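**Tue 4 April**

# Clundton renters offered a $218 "kitchen reset"

A home-organizing company called Kullness has started selling a one-visit kitchen service to apartment renters in Clundton, and it's making some large claims for a small amount of work. For $218, the company says, a tired rental kitchen can be made to "cook like new" in 45 minutes.

What the money buys is less clear. The price list covers wiping down the range, sorting pots and lids, and moving everyday tools within reach of the stove. It doesn't cover new drip pans, replacement burners or anything that needs a screwdriver. Those go through Feritz, a parts supplier, and are billed separately.

Oğuzhan Uçar, who runs the Clundton branch, said most people "have enough counter and don't use it well." His advice is a big wooden board beside the range, with salt, pepper and a crock of utensils at the back of it. Plenty of people do that already and paid no one for the idea.

Old coil stoves are the harder sell. Dust and burnt-on crumbs collect under the coils, and a neat row of tools next door does nothing about it.

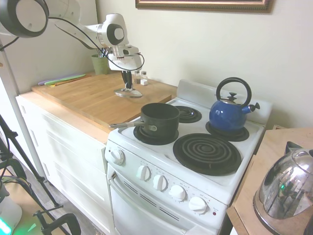
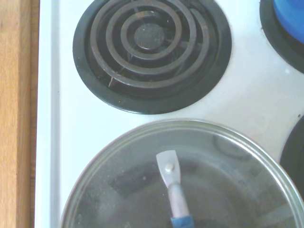
Rafsan Sheikh, who manages the Zacharias apartments, was pitched the service for 33 units and hasn't signed. He said he asked for proof that the kitchens stayed in order after a month and was sent a brochure. "I can lift out a burner and clean under it myself," he said. "So can my tenants."

Kullness says it has 1,000 bookings but wouldn't say how many were paid for or how many came from free trials. The company plans to raise the price in August.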